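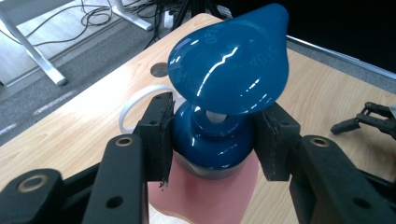 Pliso hand-held gripper

The Pliso is a hand-held two-finger gripper used to record grasping motions at a tabletop cell. It was developed at the Stundelard workshop as the companion tool to the Brustero arm, and it carries the same black fingers and pads so that recorded grasps can be replayed on the arm without rescaling. Most entries in its service record concern the pads and the opening width.

Construction

Two arms built up from layered black plastic plates carry the fingers. Brass-rimmed holes in the plates take the pivots. Each finger ends in a flat pad facing its opposite. Curved and glossy items, such as bottles with bulbous caps, load the pads unevenly and are kept in the test set for that reason.

Setup

The opening is set with the jaws apart over a bare tabletop, with the camera running. Both fingers must appear at the same height in the view, and the inner faces must point toward each other. The stop screw is then turned until the opening reads 73 mm. A difference of more than 2 mm between the left and right travel is corrected at the pivot — never at the pad. Glare from the work surface is accepted as long as the edges of both fingers remain clear.
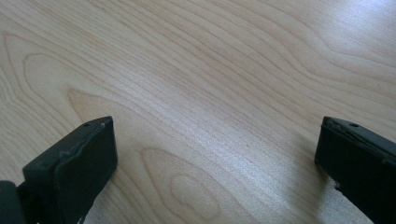
According to the Saithong maintenance notes, the opening should be checked again after every pad change, as new pads are thicker than worn ones and shift the zero point.

Maintenance

Pads are inspected every 700 grasps for fraying, chips and scuffed edges. They are replaced in pairs. Pivots are cleaned with a dry brush and left without oil. A gripper that fails the travel check 3 times in a row is stripped down and its plates are replaced.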